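Progress note – Soment oat drink, March

To: Uyên Lý

Quick one before the Wednesday call. Full numbers are in the shared folder, this is the short version plus the stuff I need decisions on.

**Where we are**

Reformulation is at round 4. Rounds 1 and 2 were too thin, round 3 tasted fine cold but split in hot coffee. Round 4 holds in coffee for as long as anyone wants to sit with a cup. Still a slight chalky finish – Ostrowski thinks it's the calcium, I think it's the pea protein, we're running both without to find out.

Sugar is down as promised in the grant application. Sweetness is coming from the oats now and the added sugar line on the label goes to zero. Label copy has to be redone, see below.

**Taste panels**

Did the big one at the Todport community center. 189 people through the door over two afternoons, each tried round 4 against the current product. Preferred the new one, 80. Preferred the old one, 71. The other 38 had no preference or left the card blank. Not the landslide we wanted. Comments on the cards are more useful than the scores:

- "Nicer with cereal than on its own"
- a lot of people wrote some version of "less sweet, good"
- chalky, again
- several asked if it was safe for nut allergies, which the carton says but evidently too small

Older tasters liked the old one better. Parents with kids liked the new one. Haven't split that out properly yet, will do it before the final report.
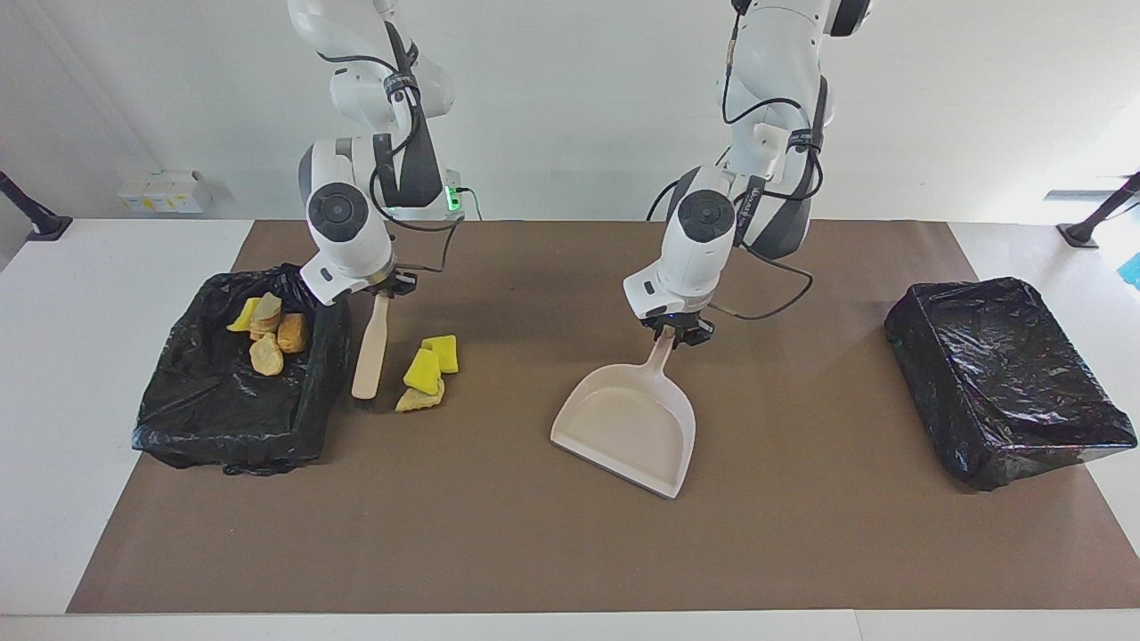
*Brush held in the gripper, brown paper over the table.*

**Shelf life**

Chilled samples are still going. No off smells, no separation, pH steady. The room temperature set had to be restarted after the fridge company unplugged the wrong cabinet, so those results slide into next quarter. Sorry. We did keep the earlier readings and they look ok but I wouldn't want to put them in front of a retailer.

**Production at Kedel**

Kedel ran a half batch on the small line. Went through without clogging, which was the big worry with the finer milled oats. Yield a bit lower than in our kitchen. They want a firm order before they'll book the big line and I don't blame them – we've moved the date twice.

Their allergen cleaning paperwork came back with two gaps. Both are record keeping, missing signatures on the changeover sheets between the soy run and ours. They've sent corrected forms. I'd still like someone from our side to stand there for a full changeover before we sign off, and the swab results need to come to us directly instead of by way of the sales guy.

**Money**

Ingredients under budget, lab fees over. It evens out for now. The restarted shelf life set will cost extra and I'd like to move it from the travel line, which we've barely touched. Need your OK in writing for that.

**Decisions needed**

1. Travel money to lab fees, yes or no
2. Do we go to round 5 for the chalkiness or launch with round 4 and fix later? I'd go to 5
3. Who signs the new label copy. Draft is done, allergen line is now bold and moved up next to the ingredients
4. Date for the Kedel visit

**Next**

Finish the calcium / protein test. Smaller panel in Todport, same recruiter, only people who drink oat milk at least weekly this time. Chase the carton supplier for a new quote, the old one expired and they're not answering emails. Final report outline to you after taht.

Call me if anything's unclear, I'm in the kitchen most mornings and dont always hear the phone so leave a message.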